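Groltgate Reader Kit: Coming to America, 1880 to 1924

Posted May 4, 2020 by the Irnik History Desk

Print this page | E-mail this page

We use cookies to remember your classroom settings. By staying on this site you accept them.

We have wanted to make a kit on immigration law for years, and now it's here! The Groltgate Reader Kit takes students through the period when the United States went from fairly open ports to a strict quota system, and it does so almost entirely through primary sources. There are 56 document cards in the box, each with the source text on the front and background on the back (our favorite part, and the part that took longest to write).

The cards start with the Chinese Exclusion Act of 1882 and run up to the Immigration Act of 1924. In between you get passages from the literacy test debates, ship manifest pages, newspaper letters on both sides of the question, and the rules inspectors worked from. Spelling and punctuation are left as they were in the originals. Some of the language is ugly, and the teacher's book has a good long section on how to handle that with younger groups.
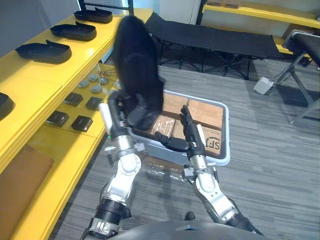
The teacher's book also has a timeline, a glossary and enough discussion questions to fill a term. We especially like the manifest exercise, where students compare what a passenger was asked in one decade with what was asked in the next. The questions about money, work and "race or people" pile up, and a class can see a policy changing line by line. It's wonderful to watch that click!

Cards are printed on heavy stock with a matte coating, so pencil notes rub off cleanly. The Buchanan edition has the same text in larger type, on bigger cards. A class set covers 40 students working in pairs or small groups, and the wall map folds out to 100 centimeters across, with steamship routes marked in color. 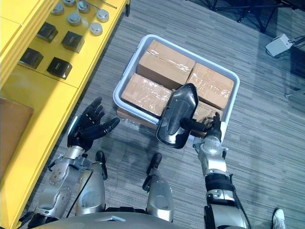 Brown cartons sealed with clear tape.

What's in the kit:
Document cards
Teacher's book, spiral bound
Fold-out wall map
Blank manifest sheets for copying

The first printing is 1000 kits. Schools that already own our Plekden kit on the Homestead Act can use the two together, as the card numbering carries on from one to the other and the glossaries share a format.

Grades 8 to 12. Replacement cards are sold singly, so please have the card number ready when you order.

Sign up for the Irnik newsletter to hear about new kits and corrections to old ones.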